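I bought the Jarnberg stone sealer in June, after the Limstead I had been using for years went up in price again. We have marble in the kitchen and in the bathroom, and it needs sealing twice a year if you cook with lemon and tomato as much as we do.

The bottle holds 40 ounces. The label says to wipe on a thin coat, wait 6 minutes and buff off the rest with a dry cloth. I did the kitchen in one evening with a second coat the next morning. The smell is mild, and with a window open it was gone by breakfast. One bottle did both rooms with about a third left over.

Water still beads four months later. Oil is a different matter. A few drops of olive oil left overnight by the stove made a faint dark spot that took a baking soda paste and two days to lift. Limstead handled oil better, in my experience. Neither one stops etching from acid, and the Jarnberg label is clear about that.

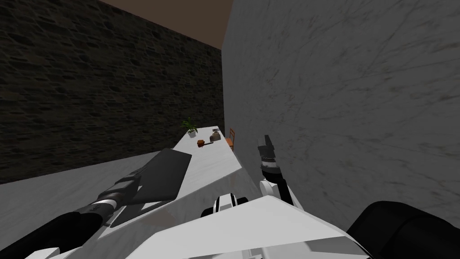
*White marble counter between a dark stone wall and pale veined marble.*

Buffing is where most people go wrong. If you leave the sealer on too long it dries to a haze, and on polished white marble you will see it every time the light is low. I had one patch like this near the sink. A little fresh sealer rubbed over it softened the haze and it came off. Don't scrub it with anything rough.

I also tried it on a slate step outside. It darkened the slate a bit and wore off within weeks, so I'd keep it indoors.

The cap is poor. It drips down the side after every pour, and the second time I wrapped a rag around the neck.

I'd buy it again for the bathroom. For the kitchen I will probably go back to Limstead.

Marina Kyriakidis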